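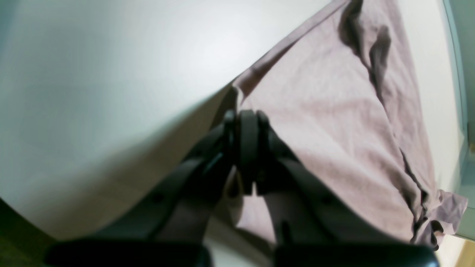
Utcombe, 19 November 2022. I'm so happy I get to tell you this one! Bistwood, my little folding-and-mending studio, is opening a second room, and it's all about laundry you'd rather not iron. Bring your soft stuff (tees, knits, that dusty pink thing with the ruffly edge) and we'll fold it together on a big white tabletop. Classes run 2 hours, 15 people at most, and a seat is $49. 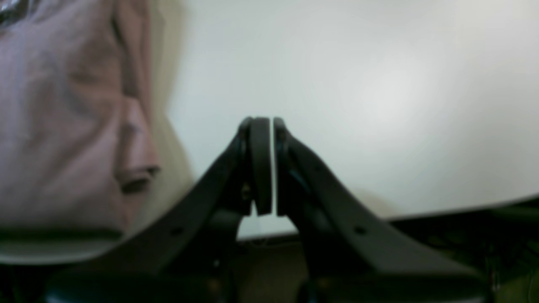 Classes & Bookings

Sign-up is open now at the Bistwood front desk. We folded more than 1,000 pieces in August alone, so yes, I've got opinions about sleeves! Soler, the yarn shop next door, is taking bookings for us too.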